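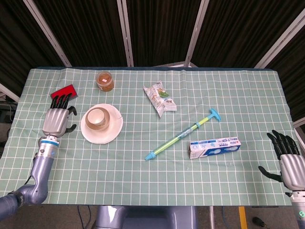 I should be grateful for guidance on the law governing passage through an international strait, for use in a tabletop exercise which our international affairs association will conduct in November. The exercise concerns two coastal states, Skatia and Plodalex, which face each other across a narrow channel connecting one part of the high seas with another. Skatia proposes to close the channel to foreign shipping for the duration of a naval exercise, and Plodalex objects. Participants will work at a table, where a light green tablecloth with a white grid pattern serves as the chart, each square representing one nautical mile; the channel is nowhere wider than 18 squares. Each state claims a territorial sea of twelve nautical miles, so that no strip of high seas or exclusive economic zone remains along the middle.

Our draft rules presently permit Skatia to suspend passage on its own side of the median line, provided that it gives public notice. One of our members has objected that this is contrary to the Law of the Sea Convention. Another has pointed to a provision which appears to allow precisely such a suspension for weapons exercises. I should like to know which of them is correct, and whether the answer differs for merchant vessels and warships. The scenario assumes 71 commercial transits per day, including the tankers of a shipping company named Wiltex, and the economic consequences of closure form a large part of the second session.

Both states are taken to be parties to the Convention. There is no older treaty regulating the channel.

Dragica Berisha
Posted 6/20/18

Velimir Živković

Both members are referring to genuine provisions, but to different regimes, and your draft rule should be amended.

The provision permitting suspension is Article 25(3) of the United Nations Convention on the Law of the Sea. It allows a coastal state to suspend innocent passage temporarily in specified areas of its territorial sea, without discrimination among foreign ships, where this is essential for the protection of its security. Weapons exercises are expressly mentioned. The suspension takes effect only after it has been duly published. That is the ordinary rule for the territorial sea along an open coast.

A strait used for international navigation between one part of the high seas or an exclusive economic zone and another part of the high seas or an exclusive economic zone is governed by Part III. The applicable right there is transit passage, set out in Article 38. Article 44 provides that states bordering straits shall not hamper transit passage and that there shall be no suspension of it. On the facts you give, the channel falls within this regime over its whole width, and the median line is of no assistance to Skatia. It divides the waters between the two states for other purposes but does not release either from Article 44.

As to the class of vessel, Article 38 speaks of all ships and aircraft. Warships therefore enjoy the same right as the tankers. The duties of ships in transit are found in Article 39: they must proceed without delay, refrain from any threat or use of force against the bordering states, and refrain from activities other than those incident to their normal modes of continuous and expeditious transit, unless rendered necessary by force majeure or distress. Submarines are a matter of some debate. The usual view is that submerged transit is permitted as a normal mode, whereas in innocent passage a submarine must navigate on the surface and show its flag.

Skatia is not without means. Under Articles 41 and 42 it may designate sea lanes and prescribe traffic separation schemes, subject to referral to the competent international organisation with a view to adoption, and it may legislate on certain matters including pollution, fishing and customs. If you wish to preserve the tension in your scenario, you might have Skatia present its measure as a safety scheme and leave Plodalex to argue that the practical effect is to hamper transit. The participants will find more to dispute in that than in an outright closure.

One exception should be checked against your chart. If the channel were formed by an island of Skatia and the Skatian mainland, and a route of similar convenience existed seaward of the island, transit passage would not apply. Innocent passage would, under Article 45, and it could not be suspended either. As your channel lies between two different states, the exception does not arise.

Plodalex desk, evening group

We used a similar exercise with a smaller group and would suggest keeping the law to a single page. Our participants were given the full text of Part III and spent 80 minutes of the first session reading it. In any case, in reality a state with a navy does what it wishes and the lawyers follow afterwards, so the rule should perhaps allow closure and simply impose a cost. We charged a fixed penalty for each day of closure and it worked adequately.

I would also extend the chart to show the 200 nautical mile zones, as the participants will ask for them.

Milošević

The previous reply confuses two matters. Whether a state may close a strait, and whether it is able to do so, are separate questions, and the original post asked about the first. A penalty rule is acceptable as a device of play, but the briefing should state that the closure is unlawful. Otherwise the Plodalex team has nothing on which to base its protest.

The chart need not be extended to 200 nautical miles for the dispute described. At one mile per square it would require a very considerable table. An inset sketch is sufficient.

I agree with Mr Živković on the substance. I would add that the parties should be told whether either has made a declaration under Article 298, by which disputes concerning military activities may be excluded from compulsory settlement. If Skatia has done so, Plodalex may be unable to bring the matter before a tribunal, and its remaining course would be diplomatic. Please settle this before the teams are briefed - it altered the second session entirely when we omitted it.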